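Minutes, Hall Furniture Meeting, 1/19/20

Taken by me, Calum Gourlay, in my usual way, which means I write down what I remember and people correct me next time.

Here: Hertta Lappalainen (chairing), Theerawat Sangkhawat, Tassanee Tanasarn, me. Jirayu Limsakul joined us after the coffee came out. No apologies sent.

1. Last time's minutes

Hertta wanted it noted that she never said the folding tables were "ugly." She said they were "tired." I have changed it. Tassanee pointed out that I had spelled Wattanapong two different ways in one paragraph, so that's fixed too. Otherwise agreed.

2. The chairs

This took up most of the evening, so settle in!

We own 219 chairs as of the list Theerawat put together, and 161 of those are the white plastic ones. The rest are the old stacking chairs with the green seats, plus the odd ones that live in the hallway. Theerawat went through the whole lot and put a strip of tape on every chair he wouldn't want his own mother sitting on. That came to 55 chairs, all of them white. Mostly it's wobble. A few have a leg that has worked itself a little crooked where it meets the seat, and a few are just so grubby underneath that he taped them on principle.

Hertta asked if we should simply throw out the taped ones and buy new. Tassanee had a price from Stiltero, who supplied the last batch, but it was only for full pallets and we don't have anywhere to put a full pallet. Ukham will sell smaller numbers but wants us to pick them up ourselves. I said I could probably get 12 in my car if they stack properly and nobody needs a ride home. This was not taken as a formal offer (I checked).

Theerawat's view is that a lot of the taped ones can be saved and we've just never bothered to turn them over. I have to say I'm with him on this. You can sit on one of these chairs for years and never see the underside, where all those ribs are, and the ribs are where the dirt goes and also where you'd spot a crack. So the plan is to do them upside down, up on the work table, legs in the air, with the padded mat down first so we don't scratch anything. 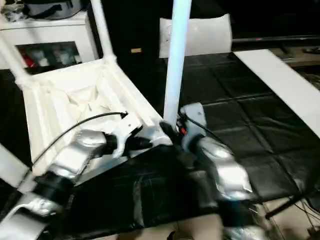
Tassanee asked what order we're meant to do things in, and we talked it through until we had something everyone could live with. Brush out the ribs. Wipe along the rails at the edges of the seat, both sides. Then take hold of each leg close to the seat and give it a steady push, first one way and then the other. If it moves more than the others do, the chair goes against the back wall and keeps its tape. If it feels solid, the tape comes off and the chair goes back in the stack.

There was a side discussion about whether you push the leg from the top or the bottom, which got confusing fast, given that the top is the bottom when the chair is upside down. We settled on "the seat end." Please everybody use that from now on, me included.

Jirayu (now arrived, with cookies) wanted to know what to clean them with. Hertta uses plain dish soap at home and has had no complaints. Theerawat likes the Dranasov paste for gray scuff marks but says it leaves the plastic kind of slippery, and none of us loved the idea of slippery chairs. So it's dish soap for the seats, and the paste only for the legs, and only if the soap hasn't done it.

Agreed: try the soap and the push test on the taped chairs before spending any money. Tassanee will tell Stiltero we're not ready.

3. Stacking

Hertta brought this up again. The white chairs have been going up in towers that are much too high, and she can't lift the top one off without standing on another chair. I confessed to some of those towers. New limit is eight to a stack, and the green ones go separately, as they don't nest with the white ones whatever anybody tells you. Jirayu is making a sign. He asked if it could have a drawing on it — yes, of course it can.

4. Money

We have 1,000 dollars set aside for furniture this year. Jirayu would like some of it to go to felt pads for the hallway chairs, which make a terrible noise on the tile. Tassanee would like all of it kept back until we know how many chairs we've lost. We went back and forth for a while and ended up letting Jirayu buy one packet of pads to try on the worst offenders. He already has a particular chair in mind.

5. Folding tables

Still tired. Moved to July.

6. Other things

The spare mat has turned up, rolled behind the coat rack. Thank you to whoever put it there, and please put it in the cupboard next time.

Hertta asked if the Wattanapong people still want to borrow chairs for their lunch. They do, and they'd like the white ones. Theerawat will make sure they get untaped ones only and will write down how many go out, which we did not do last time (see the long argument in the minutes before last).

Who's doing what:
Theerawat — tape list, chairs for the Wattanapong lunch
Tassanee — message to Stiltero, ask Ukham about pickup times in case we need them
Jirayu — felt pads, stacking sign
Hertta — dish soap, brushes, old towels
Calum — typing this up, moving the tall stacks down to eight

Next meeting when the taped chairs have all been looked at. Hertta will send a message around. Jirayu has the rest of the cookies.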